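Werkstattbuch Restura, Abteilung Papier und Einband
Dienstag, 13. März

Vorgang Gotitz, Haushaltsbücher, Band 612. Bearbeitung: Reynaldo Dagdag und Unterzeichnender.

Der Band wurde am Vormittag aus der Klimakammer entnommen und auf dem großen Tisch abgelegt. Der Buchblock umfasst 134 Blatt Hadernpapier, der Halblederband ist im vorderen Gelenk gebrochen. Die Trockenreinigung mit dem Latexschwamm ist bis einschließlich Lage sechs abgeschlossen. Auf den ersten Blättern sitzt der Schmutz fest am Falz; dort wurde nur mit dem Pinsel nachgearbeitet.

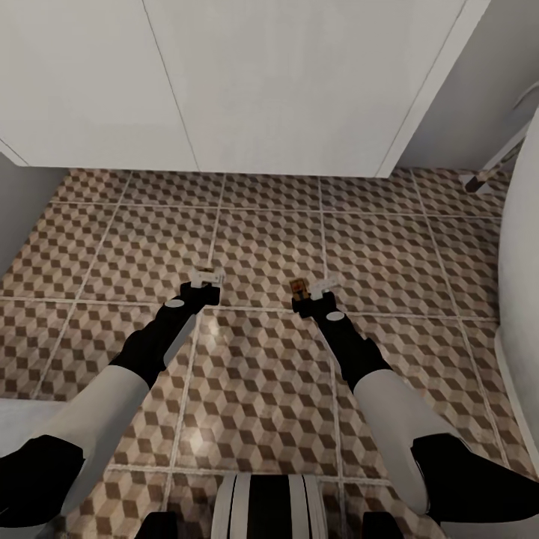
Lesezeit: 2 Minuten

Kleisteransatz: Weizenstärke, 200 g auf 1000 ml entionisiertes Wasser, unter Rühren aufgekocht, nach dem Erkalten zweimal passiert. Der Ansatz ist für die Gelenke zu steif. Für das Hinterlegen der Risse wurde ein Teil weiter verdünnt und im Glas mit dem Vermerk »Risse« abgestellt. Bitte nicht mit dem Rest von Freitag vermischen.

Die Tintenprobe auf Blatt drei (Wattestäbchen, Wasser, danach Ethanol) ergab bei der braunen Schrift keinen Abrieb. Die roten Linien bluten in Wasser deutlich aus – eine wässrige Behandlung des gesamten Blocks scheidet damit aus. Kollege Dagdag schlägt vor, die Randverfärbungen zu belassen. Dem wird zugestimmt.

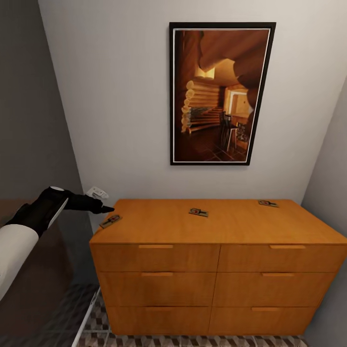

Das Japanpapier der Lieferung Ellery fällt dünner aus als das bisher verwendete. Ein Probestreifen am losen Vorsatz ließ sich gut anlegen, wellte sich jedoch beim Trocknen zwischen Vlies und Löschkarton. Der zweite Versuch mit weniger Kleister und stärkerer Beschwerung liegt seit 14 Uhr in der Presse. Ergebnis wird nachgetragen.

Offen: Lederfarbe für das Gelenk anmischen, Rückentitel vor dem Ablösen pausen. Die Rückgabe an Gotitz ist für Mai vereinbart – der Termin ist zu halten, sofern die Vorsätze nicht vollständig ersetzt werden müssen.

Nachtrag 16.30 Uhr: Probestreifen plan. Verdünnung beibehalten.

Neueste Einträge
Rückentitel pausen: Folie oder Seidenpapier
Band 611, Abschlussbericht
Fotex-Karton, Prüfung der neuen Charge
Klimakammer, Wartung der Fühler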